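Trips / Family Paddling / Stitska River / FAQ

Search this site Go

Filed under: Paddling with kids, Overnights, Planning

Stitska River Family Overnight – Frequently Asked Questions

Last revised 19/03/2024

These answers cover the two-day self-guided canoe trip from Skorach Landing to Vollholm. They apply to rentals made through the Kovács boathouse and to families bringing their own boats. The one-day float on the lower river has a separate page.

How long is the route?

Day one runs from Skorach Landing to the river camp and takes four to five hours at family pace, lunch included. Day two runs from the camp to the Vollholm takeout and takes three to four hours. "Family pace" means two adults paddling and any number of children not paddling. A headwind on the second day can add an hour, mostly on the flat water above Vollholm.

What is the minimum age?

Five for the overnight trip, with one adult in every boat. Children under eight ride in the middle of the canoe, seated on the floor pad. A child of eight or older may take the bow seat if the river is below the family limit on the gauge.

What is the family limit?

340 cubic feet per second at the Skorach bridge gauge. Above that reading we do not rent to groups with children under eight. The reading that counts is the one posted at the boathouse on the morning of your trip. Reading it the night before is useful for planning but does not hold a boat for you.

What happens if the river is over the limit on our day?

You can move the trip to any open date in the same season at no charge, switch to the one-day float, or take a refund less the deposit. If all children in your group are eight or older, you may go up to the general limit, which is posted on the same board. Staff will not argue the point either way.

What size canoe do we need?

A family of three or four with light gear fits in one large canoe. A family of four with a cooler, two tents and a dog does not, and should rent two. The total load printed on the plate inside each hull includes people. Add up body weights and gear before you book. A full water jug weighs more than most people allow for.

Is a tandem kayak an option?

For two people, yes. Gear space is limited to the two hatches, and the hatches will not take a standard sleeping pad rolled sideways. Children under eight may not ride in kayaks on the overnight trip.

Do children have to wear life jackets the whole time?

On the water, on the docks and on the gravel bars, yes. Jackets are sized by weight and not by age. To check the fit, fasten everything and lift the jacket by the shoulders. If it rises past the chin, go down a size or add the crotch strap. Bring your own if your child already has one that fits. The boathouse has plenty of jackets, but the smallest sizes run out first on holiday weekends.

How does the shuttle work?

Park at Vollholm and ride the shuttle up to Skorach Landing with your gear. Your car is then waiting at the takeout when you finish. The reverse arrangement is available for large groups only. Shuttles leave at 8:00 and 9:30. The later one leaves little slack if loading goes slowly, and with children it does. Booster seats are carried on board. Rear-facing seats are not.

What is the elevation of the start, and does it matter?

Skorach Landing sits at roughly 2000 feet. Altitude itself is not a concern. Night temperature is. The camp lies in a narrow part of the valley and cools quickly after the sun leaves it, including in midsummer. Pack one more warm layer per child than the town forecast suggests.

Where is the camp and what does it have?

The camp is on the left bank, past the second island, marked with a white post. It has eight tent pads, two fire rings, a vault toilet and a bear-proof food locker. There is no drinking water and no trash service. Sites are assigned by number on your permit. If someone is on your site, show them the permit, and if that does not settle it, use any open pad.

Can we drink the river water?

Only after filtering or boiling it. At a rolling boil, one minute is enough at this elevation. Most families carry all of their water for day one and filter for day two. The filter rents as a separate item and comes with a backflush syringe – use it when the flow slows down.

Are campfires allowed?

Inside the rings only, and only when the fire danger board at Skorach Landing is set to low or moderate. Bring wood from the boathouse or use a camp stove. Cutting standing wood is prohibited. Keep a full pot of river water next to the ring until the ashes are cold to the touch.

Are there rapids?

There are two short riffles on day one and one on day two. All three are easy at family levels. The first has a gravel bar on the right where adults can land, walk ahead and look. The second has a line down the center marked by smooth dark water. The third is shallow by late summer, and you may have to get out and walk the boat. Closed-toe shoes are required for this reason. Sandals without a heel strap are refused at check-in.

What should we do if the canoe tips over?

Stay upstream of the boat, hold on to it if you can and count heads aloud. Float on your back with your feet up and pointed downstream. Do not stand up in moving water deeper than your knees. Once everyone is on the bank, deal with the children first, then the boat, then the gear. Dry bags float if they are closed with three full turns.

Is there phone service?

There is weak service at Skorach Landing and none from the first riffle to a short distance above Vollholm. Leave your plan with someone who is not on the trip. The late-return call is made by the boathouse at dusk on day two, and a search starts from the takeout end.

How much does it cost?

The permit and shuttle together are $100 per family, up to six people. Boat rental is charged by the day and by the boat, and current rates are on the booking page. A lost paddle is billed at replacement cost. Ordinary scrapes to the hull are not billed.

When is the season?

From the second half of May until the river drops too low to float a loaded boat, which varies by year. Early dates have higher water and fewer bugs. Late dates have warm water and more walking.

Can we bring a dog?

Yes, one per boat, on a leash in camp and off the leash in the canoe. A leashed dog in a canoe can be caught under it. Clip nails short if you are renting an inflatable.

What map should we carry?

The waterproof strip map sold at the boathouse shows the riffles, islands and camp post. General hiking maps show the valley but not the landings. Number your stops on the map before you leave. Children old enough to read can track progress against it, and this reduces the number of times the question gets asked.

How far ahead should we book?

Three months for summer weekends, two weeks for most other dates. The system released 3000 camp nights for the coming season, and those for July are usually taken first. Cancellations return to the booking page overnight, so an early morning check is worthwhile.

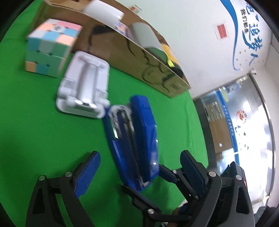
Bianka Fodor: We did the overnight with a six-year-old and a nine-year-old, and the part on shuttle times should be stronger. We took the 9:30, were not on the water until nearly noon, and reached camp with very little light left to put up the tent. Take the 8:00. Also, the white post is easy to miss if you are watching the right bank, so keep left after the second island.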